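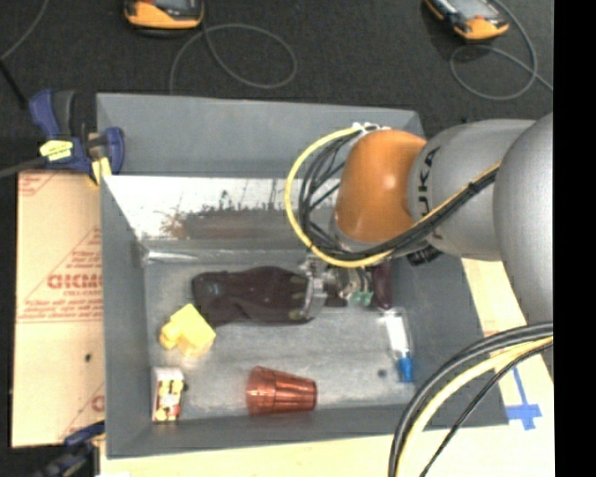 The picking cell at Tradard, with the arm down in the bin. The bin is held in place with bar clamps.

Our second arm is in the budget, and so is a lot of boring stuff

Good news first! The equipment plan for next year went through in June, and we're getting a second picking cell. I've been bugging people about this since spring, so forgive me if I sound a bit pleased with myself.

If you haven't been down to the back room lately, the cell we have now is a KUKA arm over a big gray bin, and what it does all day is pick up odds and ends. Cloth, a plastic cup, little printed boxes, whatever we throw at it. The cloth is what eats up our time. A box has sides you can grab. A folded piece of fabric has a different shape every time you put it down, and the planning software has opinions about that.

So what are we buying? Two quotes made it to the final round, one from Levorier and one from Kopecký. Levorier was cheaper on the arm itself, but their price left out the controller cabinet and the floor mount, and by the time I'd added those back in they were pretty much neck and neck. Kopecký won it on delivery, 23 weeks against a shrug. I know 23 weeks sounds long (it is long) but at least it's a number I can put on a wall.

The gripper is a separate order and comes from Tratach. We're taking two, one to run and one to sit on the shelf. I had to argue for the spare. Fingers wear, wires get tugged, and a cell with no gripper is a very expensive coat rack. The spare stays in the budget.

Now the boring stuff, which I'd like everyone planning a cell of their own to read before they call me. The arm and controller together came to 81 percent of the total. What's left has to cover the gripper order, cables, cable ties, a proper table, bins, clamps, freight, electrical work and training, and it goes fast. Last time we planned for the robot and kind of hoped for the rest. I spent a good chunk of that winter buying clamps on my own card and filling in forms to get paid back.

Cables especially! Take a look at how much of it runs along the arm and over the corner of the bin. Every one of those has to be long enough to follow the arm through its whole reach, and short enough that it doesn't flop into the work. We measured it wrong the first time and had to reorder. This time I've written in a cable line of its own, with a little slack in it – pun sort of intended.

The bins are staying the same type, same size. There was talk of going to something shallower, and I was tempted, but then we'd be tuning everything twice. If one cell can swap bins with the other, I'm happy. The floors get scuffed up with use, so I've put in for replacements too.

One thing that did get cut is the fancy fixed mounting for the bins. We'll carry on with clamps for now, and I can ask again at the midyear review. Same goes for a nicer table.

What I need from you: if your group wants hours on the new cell, send me a rough idea of what you'd be picking and how heavy the heaviest thing is. Weight matters for the gripper order, and Tratach wants final numbers before they'll start building. Fabric people, please send samples as well, the floppier the better.

The floor in the back room has to be cleared before the electricians come in, so if you've left things stacked along the wall, start thinking about where they could live. I'll post the drawing by the door once Kopecký sends over the final footprint.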